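March, half past five in the morning

Couldn't sleep, too excited! The first tomato seeds are up. Five little green loops in the Koseck tray on the windowsill, all overnight, and I must have checked on them every hour since supper. I spent yesterday evening drawing up the bed plan and I'm still happy with it this morning, a good sign. 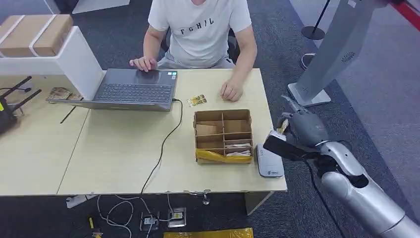
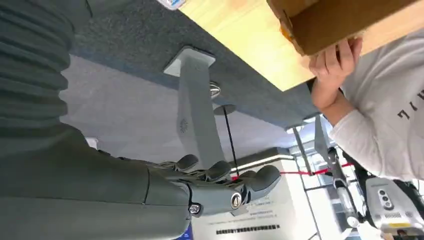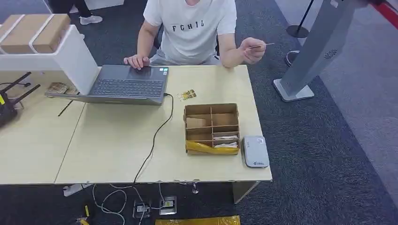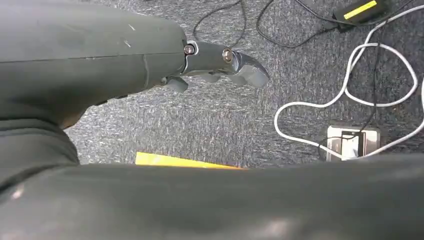
Beds and seeds

The long bed by the fence gets Monura beans, all of it. Last year I picked 53 pods in one go and ate them with butter, standing up in the kitchen. Vidal peppers go against the warm wall - they sulked in the shade last time, poor things. I've got 31 days until the peas can go out (I marked it on the fridge) and up to 1000 carrot seeds in one tiny envelope, so there will be thinning. Lots of thinning.

Still need string, and more compost from Gidier. Oh, and the robin is back!

Recent entries
Frost on the rhubarb
Mending the cold frame
Leek soup, twice
Seed swap haul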